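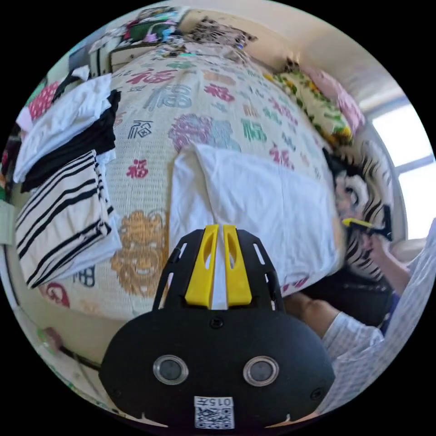 침대 위에서 빨래 개기

요즘 빨래는 거의 침대에서 개요. 거실 바닥에 앉아서 개면 허리가 아파서 못 하겠더라고요 ㅎㅎ 침대는 넓어서 옷을 쫙 펼치기도 좋고, 다 갠 건 왼쪽에 그냥 쌓아두면 되니까 편해요.

이번에 쌓인 건 맨 위가 흰 옷, 그 밑에 검은 옷, 제일 아래가 검은 줄무늬 옷이에요. 흰 옷은 소매가 자꾸 삐져나와서 대충 넘겼어요... 저는 원래 각 잡고 개는 사람이 못 됩니다. 세 번 접어서 서랍에 들어가면 합격!

아, 복(福) 자가 잔뜩 있는 침대 커버 얘기도 해야죠. 파란 복, 빨간 복, 초록 복에 입을 쩍 벌린 사자 얼굴까지 있어요. 11월에 바꿨는데 처음엔 너무 화려한가 싶었거든요. 근데 방이 확 밝아져서 지금은 제일 아끼는 커버예요. 잉바르 토로드센(Ingvar Thoroddsen) 씨는 놀러 왔다가 글자가 무슨 뜻이냐고 한참 물어보고 갔어요. 복이라고 했더니 자기도 하나 갖고 싶대요.

문제는 흰 천이에요. 옷은 어깨선이라도 있는데 이런 건 어디가 위인지도 모르겠고, 모서리 맞추다 보면 가운데가 울어요. 반으로 접고 손바닥으로 쓸어준 다음에 한 번 더 접는 게 그나마 제일 나았어요. 티온 베르헤(Tsion Berhe) 씨한테 배운 방법인데, 티온 씨는 처음부터 긴 쪽을 맞추라고 하더라고요. 저는 맨날 짧은 쪽부터 잡아서 혼나요 ㅋㅋ

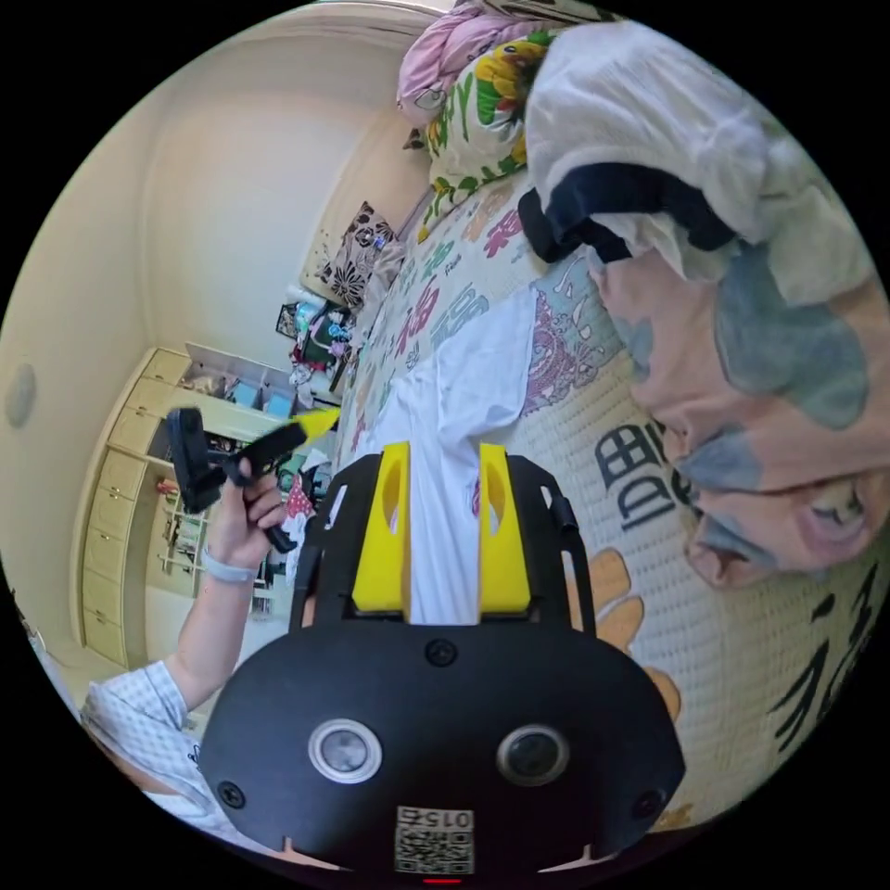 침대 한가운데 길게 누운 흰 천, 주름 가득

서랍 정리는 다음 글에 쓸게요. 양말 칸이 지금 말이 아니라서 그것부터 좀 비우고요.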